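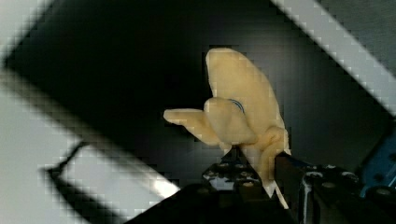 Soft Toy Making, Evening Course
Handout 4: Stuffing, limbs and faces
Tutor: Lacey Bainbridge
Pratelham Adult Learning, Thu 12 September

Welcome back! I hope everybody's fingers have recovered from all that pinning last week. Tonight we get to the part I love best, when a floppy, inside-out scrap of fleece turns into somebody. Bring your sewn and clipped skins, your turning stick, and more stuffing than you think you need. A palm-sized toy will swallow a heap of it.

Recap: turning

Turn the limbs first and the body last. Narrow pieces are the fussy ones, so go slowly with the blunt end of a chopstick and stop if you feel the seam start to strain. Phyllis Whiteley asked last time whether she could use the points of her scissors. Please don't! I've mended enough poked-through paws to last me until next May.

If a limb comes out square at the tip when you wanted it round, the curve wasn't clipped closely enough. You can turn it back and clip again, or leave it. I rather like a squared-off paw (it makes a toy look as if it's pointing at you), and plenty of handmade animals get by very nicely with four of them.

Stuffing

Pull the stuffing apart before it goes in. Small tufts give you a smooth surface, while big wads give you lumps that you'll feel forever. Start at the farthest point and work back toward the opening.

Heads and large rounded ears: light to medium. Fleece stretches more across than along, so a tall shape will go fat and flat if you overdo it. Roll it between your palms every so often.
Arms and legs: firm at the tip, softer near the joint. Leave the last bit nearly empty if you want the limb to swing, or pack it right up if you want it to stick out sideways.
Body: firm at the base, medium above.

Squeeze test: pinch the toy low down between finger and thumb, hold for a slow count of 20, and let go. Soft wrinkles that ease out again are fine. A crease that stays put means there's a hollow behind it, so go back in with another tuft.

Color and thread

Most of you chose cream, and it's a lovely choice. It takes the light beautifully and shows off every bit of stitching. It also shows every bit of stitching, so match your closing thread with care. For the features I'd go the other way entirely. Dark blue on cream is my favorite pairing, softer than black and still easy to read from across a room. One thin curved line can be a smile, a closed eye or an eyebrow depending on where you put it. Try it on paper first, then mark it with a washable pen, then sew it in backstitch with 2 strands.

Tags

Tuck the tag into the bottom seam before you close up. Fold it in half, raw ends inside, and catch it with at least two passes of stitching. Cotton tape in a pale color sits well against fleece and takes a laundry pen nicely. The Vinside tape in the supplies drawer is for everyone, and Neville Lambert has kindly brought in the rest of his Marsden fleece, so there's enough for a second toy if you're quick.

Closing

Ladder stitch, small bites, thread pulled snug every few stitches. Page 84 of the course book has good diagrams. Bury the tail by running the needle through the body and out the other side.

For next week

Finish stuffing and close everything except the neck.
Draw three faces for your toy and bring all of them, even the odd ones.
Read the section on jointed limbs.

Keith Parsons will be covering the first half of the session and Shirley Dawber has the key to the supplies drawer.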